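Shared desks at Illska get a tidy-up and a cup rule

Illska, the shared workspace above the old print shop, has started asking its members to clear their cups at the end of each shift. The new rule came in at the start of December and covers all 19 desks on the upper floor.

Celina Tomaszewski, who looks after the floor, said the rule came out of a survey of members. The most common complaint was cups left on desks, ahead of noise and heating.

"People come in at eight in the morning and the first thing they do is carry away what the last person drank," she said. "It takes a minute, but it's someone else's minute."

Members may still drink at their desks. Takeaway cups are allowed as long as they have a lid, and mugs from home are welcome.

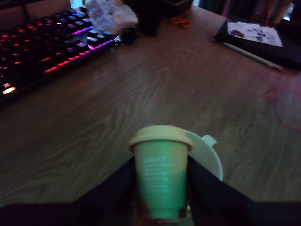
The wooden desktops are the main reason for the lid rule. They were sanded and oiled over the summer by Urbonaitė, a small furniture workshop that also built the shelves in the hallway. The work came to $411 a desk, and Illska does not plan to repeat it for several years. Coffee that stands overnight leaves rings in the oil finish, and two desks near the stairs already have them.

Plurnix, the cleaning firm that comes in each evening, wipes down the desks but does not move personal things. Its staff have been told to work around keyboards, headphones and anything else that is plainly in use. Until now that meant they also worked around cups, and the patch under a cup could go a week without being wiped.

Under the new arrangement, paper cups go in the tall bin by the door, with the lids in a separate box next to it. Mugs can be rinsed and left on the rack in the kitchen, where there are hooks for members who want a fixed place. Tissues and other small trash should go in the bin under each desk.

Not everyone has taken to it. Some of the evening members, who often keep the same desk for weeks, asked to be left out. They said a mug on the desk is part of what makes the place feel like theirs – and that they wash it themselves. Tomaszewski agreed to a compromise. A member who books the same desk for a full month may leave one mug on it overnight, provided it is empty.

Keyboards, screens and chargers are not affected. Bottles of hand soap or lotion may also stay, but should stand toward the back of the desk and away from the cables. 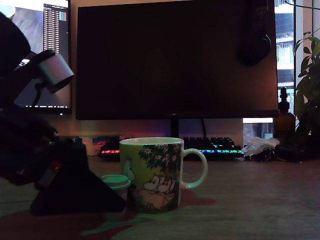 Stickers and a new rack

Desks booked by the month will be marked with a small sticker from Flimonum, the booking service Illska uses, so that cleaners can tell them apart. Eight desks have been marked so far. The stickers peel off and should not harm the finish.

A second drying rack has been ordered for the kitchen and should be up before the end of the month. Members who have lost a mug can look in the crate beside the sink. Anything still in the crate in January will be given away.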